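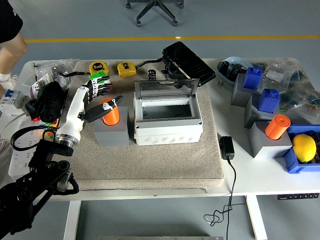 Do home water filters do what the box says?

Some of them do, for a while, and then the cartridge wears out and most people forget it's there.

Vasa is a small water testing office. We don't sell filters, and we don't take a cut from anyone who does. Godier and Zarei, the two labs we send samples to, bill us at a flat rate whatever the result.

We started 11 years ago, after one too many free water tests that ended with a salesman at the kitchen table. Those tests still go on. A few drops go in a glass, the water turns yellow, and out comes a contract. The drops mostly show minerals, and minerals in tap water are normal. Ask to see a written result with the name of a lab on it.

Last year we tested 472 homes. In 135 of them we found something we thought was worth fixing, most often lead from old pipes. The rest got a letter saying to leave things alone. A few people were annoyed by that - they had already picked out a system.

We have our doubts about our own trade too. One sample tells you about one faucet on one morning. If a result looks odd, we ask for a second bottle before anybody spends money, and the second bottle is free.

A basic test costs $57. That covers lead, copper, nitrate and bacteria. We don't test for taste, and we'd be wary of any company that says it can.

Our office is in Stastemberg, above the hardware store. Drop off bottles before noon on weekdays. New prices start in April.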